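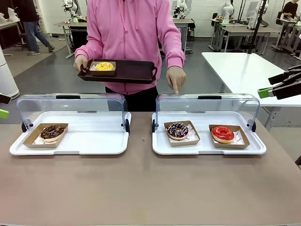
*Doughnuts in and beside the Drusano cases at Flastangate, lids down on both.*

I've been meaning to write up the Drusano 2110 for a while, because when I was hunting for a countertop cake case that a robot could open, I found plenty of reviews from café owners and precisely none from anyone with a gripper. So this is mostly for the other people building shop-counter tasks in a shared workshop. If you just want to keep the flies off your Victoria sponge, I'll get to you at the end!

We bought two for our bench at Flastangate, where the build is a two-armed setup that serves pastries: open the case, take out a boxed doughnut, put it on a tray, close the case again. Simple enough for a person with one hand free. For a pair of parallel-jaw grippers it's a surprisingly fiddly bit of furniture, and the case you pick makes a big difference to how much of your evening you spend swearing at it.

The 2110 is a flat white base with a curved clear lid that rolls up and back on hinges, one at each side. Ours were £16 each from Phuthong, the catering place, and they came flat-ish in one carton with the lids nested. Putting them together took me longer than it should have, mostly because I did up one knob tight before I'd lined up the other and then had to undo the lot. Leave both loose until the lid sits square.

**The handle.** Best thing on it. It's a black strip along the top of the lid, and you can push against it with one fingertip or get a jaw over it. Black on clear also gives the cameras something to find, and I can't overstate how much I like that. We tried a different case before these with a moulded clear lip instead of a handle, and the vision side of things simply lost it whenever the lights changed.

**The lid.** Nicely curved, clear enough to see the icing through, and light. A bit too light, if I'm fussy. If the gripper pushes sideways as well as up, the lid twists slightly and one side gets ahead of the other. A person corrects for that without thinking. Our arms don't, so we ended up slowing the opening move right down. It also picks up fingerprints like mad, so keep a soft cloth on the bench.

**The base.** Smooth white plastic, easy to wipe, and two of our little brown card boxes fit side by side with room to get a finger in. It's slippery, though. On our table the whole case shuffled backwards every time we closed it, until I put rubber feet from the kitchen drawer under the corners. I really think feet should come with it.

**The knobs.** These are my one proper grumble. They work loose. We did nearly 60 open-and-close runs in one go and by the end the left lid had a definite wobble. A dab of threadlock would probably sort it, but I've been nipping them up by hand at the start of each session and that's been good enough so far.

One tip on what you put inside: keep the doughnuts in their boxes. We had a go with them loose on the base and the glaze ended up on the finger pads, then on the handle, then on everything else. With paper-lined boxes the gripper only ever touches card, and the green pads on ours grip that very well. A tray with a raised rim helps at the other end too, as a box that's been set down a bit crooked doesn't slide off.

For ordinary cake-keeping it's perfectly decent. The lid isn't sealed, so don't expect a sponge to stay fresh for days, and I wouldn't carry it about with anything inside as the base bends a little in the middle.

Would I buy it again? Yes, and I'm going to, once Phuthong have more in. Four stars from me, and I'd happily give it the fifth for better knobs and a set of rubber feet.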